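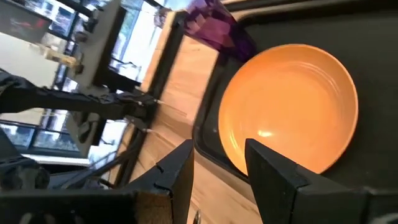 Questions I get about the plates and trays

I sell tableware out of a small shop in Prurstead, mostly plates, trays and the odd cup, and the same questions land in my inbox over and over. I've finally typed up my answers. If yours isn't covered, write to me and I'll get back to you in the evening, when the packing is done.

Is the orange really that orange?

Yes! It's a proper pumpkin color with a glossy finish, and it doesn't calm down much in person. I sell it under the name Sukari. Next to a lamp it looks warmer, by a north window it looks a little browner. If you're trying to match it to curtains, ask me for a test tile first (they're free, you just pay the stamp).

Why do you always put it on a black tray?

I like how it looks, mainly. A matte black tray makes a bright plate stand out, and on my honey-colored table the orange can get a bit lost on its own. A white tray is fine too, but I find it makes the whole thing look like a diner. The tray also catches crumbs, so I carry breakfast on it and wipe one thing instead of a whole table.

Do the plate and tray come as a set?

No, they're separate. I tried selling them together for one summer and most people already had a tray they loved. Put both in your basket and they'll ship in one box.

Can I put the plates in the dishwasher?

I do, on the normal cycle, bottom rack. Leave a gap between them so the rims don't knock. The trays are a different story - wash those by hand with a soft sponge and dry them right away, or you'll get water spots that show up like crazy on matte black. If you already have spots, a cloth with a drop of vinegar takes most of them off.

There are faint rings in the middle of my plate. Is it damaged?

Nope, those belong there. The ridges run in circles across the well and you'll notice them more in low side light. Sauce does like to settle in them, so give the plate a quick rinse before it dries on.

What about the microwave?

Plates yes, trays no. A plate can get pretty hot at the rim, so use a towel.

What goes with orange? I'm scared of it.

Purple! I know, I know. But an orange plate with a purple cup beside it makes me happy every single morning, and a see-through cup keeps it from getting heavy. If that's too much for you, go with dark green napkins or plain linen. I'd skip red.

Will the plates scratch my wooden table?

The foot is sanded, but any plate will leave marks if you drag it over grit. Lift it, or use a tray or a mat. I oil my own table in August and then try not to fuss over it the rest of the year.

How many should I order?

I keep 8 at home, which covers us plus guests and the one that's always in the sink. For a couple I'd start with four. I make them in batches of 200, and the shade can shift slightly from one batch to the next, so if you know you'll want more, get them together.

Do you have other colors?

Right now there's a gray-blue called Dambrauskienė, and a cream I haven't named yet. The purple is still in testing. It came out of the kiln looking like liver last time, so please be patient with me.

Mine arrived broken. What now?

Oh no, I'm sorry. Send me a photo of the plate and the box within 30 days and I'll mail a new one. Keep the wrapping until you hear from me. Parcels go out with Promeo and they do ask to see it now and then.

Can I pick up in person?

Sure, any evening until 7, just email first so I can have your order by the door. Parking is easiest behind the bakery.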